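Fernell users' board > Tracking and calibration > Marker pose jumps when two grippers get close

aino_harju
Hello all, and sorry in advance for the length. We are using hand-held grippers with a square marker on top for tracking, and I've been porting our pose code to the new Fernell release. On their own, both tools track beautifully. Bring them near each other and the marker on the far one starts flipping between two orientations, sometimes for 3 frames, sometimes for a good second. I went through 525 recorded episodes over the weekend and 70 of them have at least one flip. The policy trained on them has picked up a little wrist twitch, which would be charming if it weren't so expensive. Has anyone got a filter they trust?

randa.j
Hello Aino, welcome to the club! It's the old flat-marker ambiguity. With one square seen nearly face on, two poses explain the corners almost equally well, and the solver picks whichever has the smaller error by a hair. Ask it for both solutions and keep the one nearest your previous pose. That alone cleared up most of ours at Bellport, and it was an afternoon's work with plenty of tea.

Arvo Mäkelä
I'd go carefully with that, Randa. If the first pose of the episode is the wrong one, "nearest to previous" will hold on to it happily until the marker leaves view. We had a whole batch where the left hand was tilted 23 degrees the wrong way from start to finish, and it looked lovely and smooth on the plots. I would much sooner throw the flipped frames away and interpolate.

randa.j
Fair, but interpolating across a full second of someone reaching for a cup gives you a straight line through the table – I've done it, and the arm followed it quite faithfully. Seed from the inertial data for the first frame and you don't have the problem.

Arvo Mäkelä
If your clocks agree, yes. Ours don't always.

oiling_chou
Could I put in a word for looking at the lighting before anyone writes more code? Corner detection goes soft when the exposure is hunting, and soft corners are what tip the solver over. Zusent's viewer will plot corner error against mean brightness if you switch on the second panel. Aino, do your flips bunch up when people turn towards a window?

aino_harju
Oh, that's a good question and I hadn't looked. I've run it on the first batch now and yes, there is a clear bump whenever the image gets brighter quickly. It doesn't explain all of them. Randa, I've tried the two-solution trick as well and it helps, though I can see Arvo's wrong start in a handful of episodes, so I think I'll need both your advice and his, if you'll forgive each other.

Marjatta S.
Coming from the Valtonen side, where I look after the tracking service: please lock exposure per episode before you touch the filter. Then take Randa's approach, but run it forwards and backwards and compare. Where the two passes disagree, mark the stretch as untrusted and let the trainer mask it. You keep the good part of the episode and Arvo gets to throw something away.

Arvo Mäkelä
I can live with that. I'd still want a person to look at the masked bits.

aino_harju
Forwards and backwards it is, then. My next job is the exposure lock, and I'm a bit torn about which value to lock it at, as the marker needs to stay readable at both ends of the room. With that tall glass window wall behind the other gripper and its tag, a value that suits the daylight may well leave the near side murky, and metering on the white shell of my own gripper would probably drag everything darker still. I'm inclined to meter on the tag itself and let the window go, unless Marjatta thinks the masking will suffer for it. I'll post the before and after plots once the first batch has gone through. 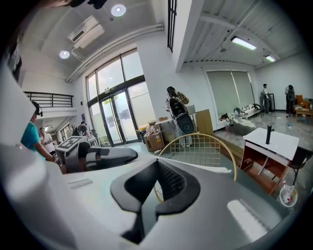
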